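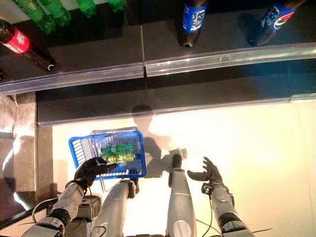 Deposit bottles in Drustley: why do students not bring them back?

Project report, module Consumption and Everyday Life

1. Introduction

When I moved to Drustley for my studies, I was surprised by the bottles. In Grisau, where I grew up, every family has a bag for empty bottles behind the kitchen door, and the bag goes to the shop when it is full. In my student house in Drustley the empty bottles stand on the window sill, under the sink and on the stairs, and after some weeks somebody puts them in the normal rubbish. The deposit is paid at the till and then it is lost.

This project asks a simple question: what stops students from returning bottles, if they have already paid for it? I was interested in the small practical reasons. There is much literature about attitudes to the environment, and in our seminar we read a part of it, but I found little about where people keep the empty bottles or how they carry them. I think these things are important also.

The report is limited to soft drinks and water in plastic bottles. Glass bottles and cans have other rules in the shops I visited, and to include them would have made the work too large for one term.

2. The shops

The students of my house buy their drinks mainly in two places. Emberg is the larger supermarket, near the bus station. It has a return machine at the entrance, which gives a paper voucher. Raptis is a small shop at the corner of our street, with long opening hours. It sells the same kinds of drinks but it takes bottles back only at the till, by hand, and only if the person at the till is not busy.

I asked in both shops if I may do observations. Both agreed, with the condition that I do not write down anything about single customers and do not stand in the way. At Emberg I was also asked not to speak to people before they had paid, and I kept to this.

3. Method

I used three simple methods.

First, a questionnaire on paper. I printed 300 copies and left them in the common kitchens of the student houses and in the library café, with a box for the answers. 200 came back filled in. This was more than I expected, and I believe it has to do with the shortness of the form — it was one side of a page and could be done while waiting for the kettle.

Second, I stood near the drinks section and near the return point in both shops, in the late afternoon, and made notes. I wrote what people did in general words, for example "comes with empty bottles, machine full, leaves again". I did not try to guess if a person is a student.

Third, I kept a diary of my own bottles in February. I wrote down when I bought a drink, where I drank it, and what happened with the bottle after that. I did not plan to use the diary in the report at first, but it showed me some things I would have forgotten to ask about.

A weak point must be mentioned. The people who fill in a form about bottles are perhaps the people who already think about bottles. I could not control this. My results therefore describe the students who answered, and they should not be read as a picture of all students in Drustley.

4. Results

4.1 Buying and returning are two different trips

The clearest result is that people do not connect the two activities. Most of those who answered wrote that they buy drinks on the way home from lectures, without a plan. They have a bag with books and perhaps a laptop, and there is no empty bottle in it. The return would need a trip from home, with a special bag, and for this trip there is never a good moment.

In my diary it was the same. I bought water at Raptis many times after the library. I never had an old bottle with me. The bottles went to my room, and I took them to Emberg only when my sister announced a visit.

The shops are also built in this way. The drinks are deep inside the shop, the return is at the door, and a customer who enters with only a basket in mind passes the machine without looking at it.
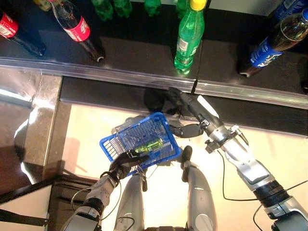
4.2 The machine

Many comments on the forms were about the return machine at Emberg. The complaints can be put together like this: it is full, it does not accept a bottle which is pressed flat, or there is a queue with a person who has brought the bottles of a whole house. Some students had tried only once, had a bad experience, and did not try again.

I saw the machine out of order on 2 of my visits. On both of them people put their bags down, read the notice and went into the shop with the bottles still in the bag. What they did with them later I cannot say. A man asked at the information desk and was told to come back in the evening.

At Raptis there is no machine, so it cannot break. But here another problem was named: students feel ashamed to bring many bottles to the till while others wait behind them. One answer said, "I bring never more than 5, otherwise it looks strange." I found this comment useful, and I wish I had put a question about it in the form.

4.3 Space at home

I had expected that the students with little space would return bottles more often, as the bottles are in their way. The answers show the opposite. Students in small rooms wrote that they throw the bottles away quickly. Those with a cellar or a balcony collect them for a long time and then bring them all together, which needs a car or a friend with a car.

In shared kitchens there is also the question who owns the bottles. If four people put bottles in one box, the person who carries the box to the shop gets the money, or must divide it. In some kitchens this person uses the money for washing-up liquid and coffee, and it works well. In other kitchens the box is full and everybody waits for somebody else.

4.4 The money

The deposit itself was seldom given as a reason, in either direction. Students know the amount per bottle, but they do not add it up. Several wrote that the voucher is a difficulty, as they lose it or find it again in a washed pair of trousers.

5. Discussion

It seems to me that the decision to return a bottle is made mostly by the situation and less by the opinion. Almost all who answered agreed with the sentence "Bottles should be returned". The same people wrote two lines later that their last bottle is in the bin. I do not want to call this dishonest. When I read my own diary I saw that I belong to this group.

The comparison with Grisau is not a scientific one, but it helped me to think. My parents go shopping once a week, by car, with a list. The bottles go into the car together with the shopping bags. They have one trip for both things, and a student who shops on foot between two lectures does not have such a trip.

6. Suggestions

A return point close to the lecture halls would help more than a better one at the supermarket. The bottle is often empty there already, and it does not need to be carried home.

In the student houses, each kitchen could have a box with a written rule about the money. It is not important which rule it is, only that the people in the kitchen know it.

The notice on the broken machine at Emberg could say at what time it will work again. I mentioned this at the information desk and they were friendly about it.

7. What I would do differently

I would ask fewer questions about opinions. They filled half of the form and gave me answers which are nearly the same. I would ask instead, "Where is your last bottle now?", and leave more room for writing. I would also begin earlier with the observations, as I lost time waiting for the permission from the shops.

The questionnaire and my notes from the two shops are in the appendix, and the diary can be read on request.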